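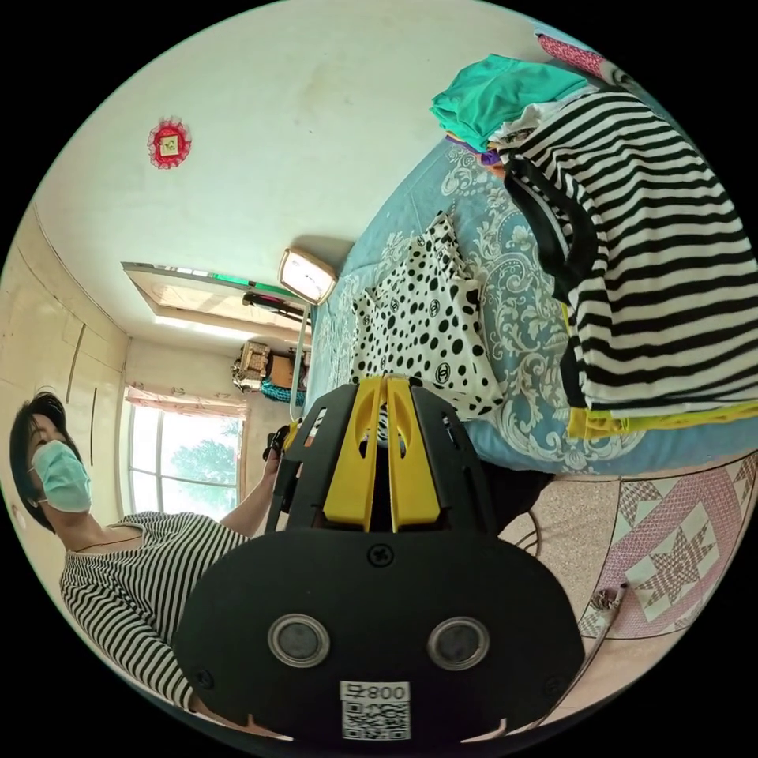
4. Sorting clothes on the bed

The Cesta folding guide is meant for a made bed. Ignore the line on the carton about "any soft surface" – a sofa is too narrow and the guide slides off it. Pull the bedspread flat first. A printed one is fine, though small dark items are easier to find on a plain one.

4.1 Put down one item of each kind: a striped top, a folded cloth, a bag. Leave a gap between them wide enough for your hand.

4.2 Fold the plain cloth first. It shows you how straight you are working. The carton promises a perfect edge on the first try. Expect the third.

4.3 Lay striped garments face down and match the stripes at both sides before you bring the sleeves in. If the stripes don't meet, the fold is crooked, whatever the guide's markings say.

4.4 Smooth any contrast trim with your palm. Do not press it under the guide, which can leave a crease.

4.5 Empty tote bags and check the corners. Fold the handles toward the top, then fold the bag once. Twice is possible with thin cotton but it springs open again.

4.6 Put small pieces under a larger folded one so they don't wander. Take them out before you carry the stack.

Note: The Tomberg drawer insert (sold separately, part 418) is described as essential. It isn't. A shoe box does the same job for most drawers.

Note: Cordier lists the guide as good for 2,000 folds. We have not seen how that was counted, and the hinge on ours was loose well before 600.

CAUTION: Keep cords and plugs on the floor away from where you stand. Folding means stepping back and forth without looking down.

CAUTION: Rugs beside the bed can slip on hard floors. Move the rug or put a grip pad under it.

If a stack leans, split it. Pressing down on it only hides the problem until you open the drawer. For heavy knits, go to section 6.

Uma uses cookies to remember your language and region. Accept all | Manage settings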